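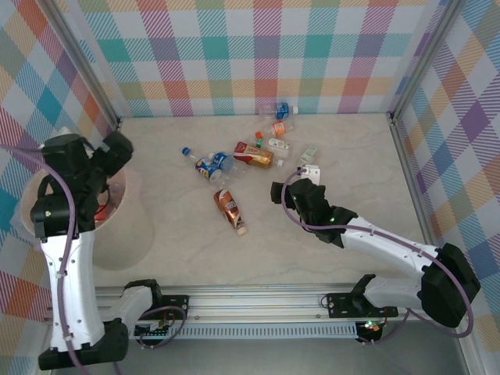 The pen, mid-shift, with both arms out.

Search stories
Home Fiction Essays Archive Submit

Bottle Hands

I got the job at Jonberg because I'm good at being bored. That was more or less the interview. Rafail Stergiou sat me down in front of two handles and a screen, pointed through the window at the pen, and said, "Put something in the bin." So I did, and he said, "Now do it again like you've never done it before," and I thought, oh, I'm going to hate it here.

I didn't, though! I want that on the record. I loved it for months.

The way it works is you hold the handles and the arms do what you do, and everything gets saved: where your hands went, what the cameras saw, the whole business. One go is an episode. You reach, you pinch, you lift, you drop, you hit the pedal. Then the model (we called it Bumeo, after the software it ran on) chews on all of it overnight and tries to turn into you. Or into all of us mashed together, which was the part I couldn't leave alone.

We each had a style, see. Rafail went at everything from above like a heron. I came in low and a little sideways, and I had this habit of stopping just before I closed the fingers. Half a breath. I never noticed it until I watched my own replays, and then I couldn't stop noticing it. My mother does the same thing with teacups.

They were forever changing the trash on us. Water bottles, soda bottles, juice cartons, cans. Standing up, lying down, wedged against each other. The bottles standing up were the ones that got me, weirdly. They look so easy. You come in nice and straight, you nudge the thing with one finger, and over it goes and rolls to the far wall, and you have to decide whether to chase it or throw the episode out.

I always chased it. I thought that was cheating until my second week, when I finally asked.
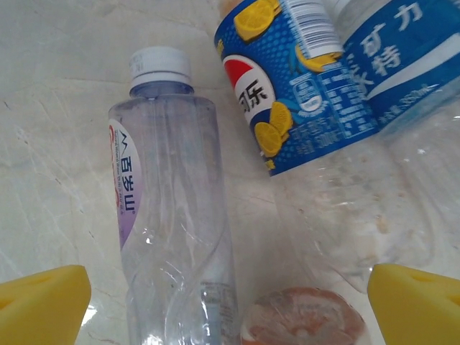
Amerley Asamoah told me to keep every single one I chased, and to quit apologizing into the headset. The clean ones were nice, she said, but Bumeo had clean ones coming out of its ears. What it didn't have was anybody dropping a bottle and going back for it. "If all it ever sees is you getting it right," she said, "then the first time it misses, it's going to sit there like a dog at a closed door."

So I got sloppy on purpose, and then Amerley caught me at that too and said sloppy on purpose looks like nothing on earth. I had to just be tired and let it happen. I can be tired. I was taking the 8 o'clock bus in from Grunulness and eating lunch out of the machine in the Sfakianakis building next door, so tired was no trouble.

By July I had 447 episodes with my initials on them. I know because there was a board, and because I was 14 behind Rafail and it was eating me alive. He'd breeze past with his coffee and say, "Heron's still up," and I'd go back in and do 17 in a row without so much as scratching my nose.

The drops were my favorite. You swing over the bin and look straight down through the wrist camera at everything that's already in there, all the wrappers and the crinkly plastic, and you open your hands. That's all. You open your hands and go get the next one.
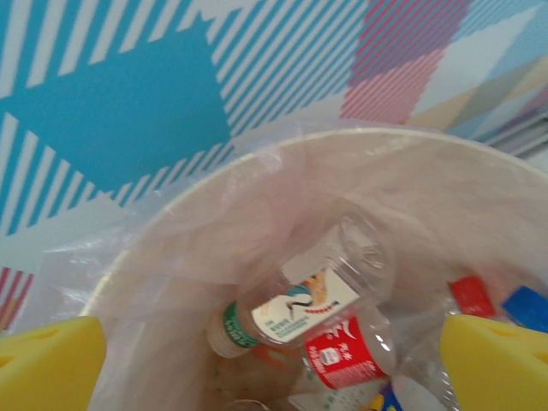 The Handles Come Off

The Monday they let Bumeo run by itself, Rafail unplugged the handles and put them up on the shelf, and we all crowded at the window like it was somebody's recital.

It went for a can first. Straight down, from above, quick as anything, and Rafail made a noise in his throat and pretended to check his phone. Then it got a carton, kind of clumsy, and I thought that one might be Amerley, who'd only ever recorded when we were short.

Then it turned to a bottle that was standing up. It came in low. A little sideways. It got the fingers on either side, and it stopped.

"Is it stuck?" said somebody behind me.

"Give it a second," I said.

Half a breath. It closed its fingers and picked the bottle up, and I had to go stand in the hallway for a while. When I came back in they'd refilled the floor, and Rafail was holding out my coat and asking if I wanted to call my mother before lunch or after.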